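Visit to the Flisusum open day, Carnegie

April 2019

Our club was given 6 places on the afternoon tour at Flisusum, the automation firm that took over the old bottling hall in Carnegie. The company opens its doors twice a year, once in spring and again in November. The spring date is the smaller of the two, and we were glad of that, as there was room to stand close to the benches and ask questions.

We met in the front lobby at one o'clock and signed in. Phones were allowed everywhere except the metal shop. Closed shoes were required, and one of our party had to borrow a pair. Kaj Blöndal, who runs the handling group, took us around. He started with a short talk on what the firm does. Most of its income comes from packing lines for food plants. Customers send in samples of what they want moved, and the handling group works out how to pick the item up, how fast it can be done and how often it goes wrong. Only after that does anyone draw up a line.

The first stop was the metal shop. It holds two milling machines, a lathe and a long rack of aluminum stock. Brackets and mounting plates are made in the building, and larger frames are bought in from a supplier in Jondmont. The shop foreman showed us a bracket that had cracked during a trial and the thicker one that replaced it. He passed both around. The weight difference was small enough that most of us could not tell which was which by hand.

From there we went upstairs to the software room. A screen on the wall showed results from a long test the group had finished over the winter. The arm had been asked to move 1,000 pieces of fruit from a plate to a tray, and it had completed 981 of those moves without help. Blöndal said the failures interested them more than the successes. Many of the misses came from fruit that rolled when a finger touched it too low. A smaller share came from the vision program placing the fruit slightly to one side of where it was. He said bruising was tracked separately, by keeping the fruit for a week and cutting it open, and that those figures were not ready to share.

The system used in the test is called Flinis. It consists of an arm, a gripper and a program that chooses where the fingers should go. Otakar Štěpánek wrote a large part of the program and gave the second talk of the day. He explained that each pick is planned fresh, so the arm does not need the fruit to be in the same spot every time. We then moved to the demonstration bench, which was the part most of us had come for.

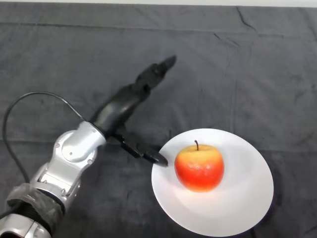

Flinis is shown to visitors with one piece of fruit at a time. Štěpánek said this makes it easier to follow what the program is doing, and that a full crate is still beyond it on a bad day. The approach is made with the gripper's fingers held together, and we were told they open late in the move. A red-and-yellow apple on a white plate was the target for our group, with a dark gray cloth spread under everything. I asked about lighting, as the gripper was throwing a sharp shadow that reached onto the rim of the plate. Štěpánek said shadows had been a real problem in the first version, which sometimes read a dark patch as the edge of an object. The current version compares several views before it commits to a pick. He added that a white plate is a harder case than it looks, because a shadow on it is so strong, and that they keep using one for that reason.

We watched the arm work through several picks. The speed was slower than I had expected. A person could have done the same job in a fraction of the time, and Blöndal made no claim otherwise. On one attempt the arm stopped well short and went back to its starting position. Štěpánek read the message off his laptop and told us the program had not been confident enough in its chosen grip. It tried again on its own and lifted the apple. He set it down in a new place each time, once nearly on the edge of the plate, and that one took 3 tries.

Questions ran for longer than planned. A member of our party who worked in a packing house for many years wanted to know about stems. At his plant a stem from one apple would often puncture the skin of the next. Štěpánek said the program does detect stems when they face up and tries to keep the fingers away from them, but it does nothing yet about how the apple is turned when it is set down. He wrote the question in a notebook. Another visitor asked about cleaning. The gripper used for demonstrations is not a food-grade unit. The version going to customers has sealed joints and can be hosed off, and we were shown one on a shelf but did not see it run.

There was also a question about jobs. Blöndal answered that two of the plants they supply had come to them after failing to fill night shifts. He did not know what would happen at the others and said so.

The last stop was the assembly hall on the ground floor, where a packing line was being put together for shipment. It was powered down. We walked along one side of it behind a yellow chain. The conveyors were in place and the guards were stacked on pallets, waiting to be fitted. An electrician was labeling wires in an open cabinet and talked to us for several minutes about how the labels are matched to the drawings. Several of us found this as interesting as anything upstairs.

Coffee and sandwiches were served in the lunchroom at the end. The tour took a little under three hours including the break. There are stairs between the shops and the software room, and the freight elevator can be used on request if the office is told ahead of time. Parking is behind the building, with the entrance on the side street. The front lot is for staff.

A few notes for members who want to go in the fall. The November open day has larger groups, and the front desk advised putting names down by the end of summer. Bring ear plugs if you are sensitive to noise, as the milling machines were running the whole time we were in the metal shop. Anyone with a handling problem of their own may bring a sample item, provided it is dry and fits in a shoebox. Blöndal said they cannot promise to try it on the arm, but they will look at it.

Our thanks to both hosts and to the shop staff, who let us interrupt them. Members who still have a visitor badge should drop it in the box at the next meeting so it can be mailed back.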